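Tudholm open day, Dec 5, 2022
3 comments | 7 shares

I went to Tudholm because Skatava had promised a side-by-side of two arm controllers, and because the last comparison I sat through, back in February, was a slide with a green bar taller than a gray bar. I wanted to see something move.

The morning was mostly coffee and badges. The gripper table was the best part of it, which surprised me. Hubmann had a two-finger model and a suction cup on identical mounts and let visitors choose the objects. I handed over my keys. Suction couldn't lift them and the fingers could, and the man at the table shrugged and wrote it down. I'd like more of that. He wouldn't give me a price for either one.

The controller demo was upstairs and ran entirely in simulation. I had been told "live," and I suppose the numbers were live. Both controllers get the same rendered home, with bedrooms, doors and furniture, and each one has to plan a route in, reach for something and come back out. Margaux Coste ran the session and was fair about it. She gave the totals before anyone asked: 842 trials, 121 of them failures, with the newer controller doing better in bedrooms and no better in doorways. She also said the lighting and the floor never change between trials. I wrote that down and underlined it, since our carpets at Kotavbridge have ruined more runs than any planner has.

My trouble is with what gets counted. A trial is a success if the gripper closes on the object and the object leaves the surface. Whether it would stay put on the way across the room is left to a later test -- one they hadn't run yet. The simulated fingers have perfect grip unless told otherwise. I asked what friction value they used and got a range, a wide one.

The camera comparison was thinner still. They tried 4 mounting heights and showed us results for two. The low view gives you a great deal of floor and not much of what's on top of the furniture, and I can't see how a controller is supposed to pick a grasp from that.

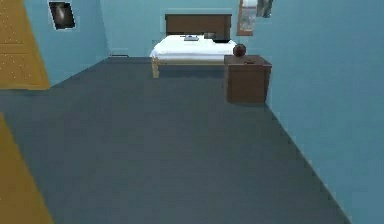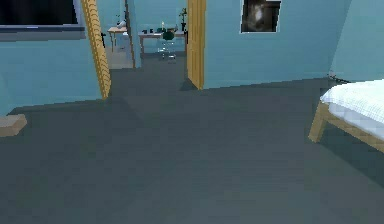 Views from the simulated home, with a bed in each.

Houshang Amini thought I was being too hard on them. His argument, made over lunch and again in the parking lot, was that a simulator is for throwing out bad controllers cheaply, and that a planner which clips a door frame on a screen will clip a real one too. He would buy the newer controller tomorrow for the doorway logs alone, he said, and test the grip himself.

I agree with him about the logs. They record every replan with a time stamp, and they're readable without special software. I'm less sure about buying anything. Skatava says a trial unit can be had for some seven weeks, deposit required, and the arm isn't included. I've asked for the friction settings and the results from the two missing camera heights. If they send those I'll put in for the loan.

Parking at Tudholm is free, but the side gate closes early and you have to walk all the way back through reception.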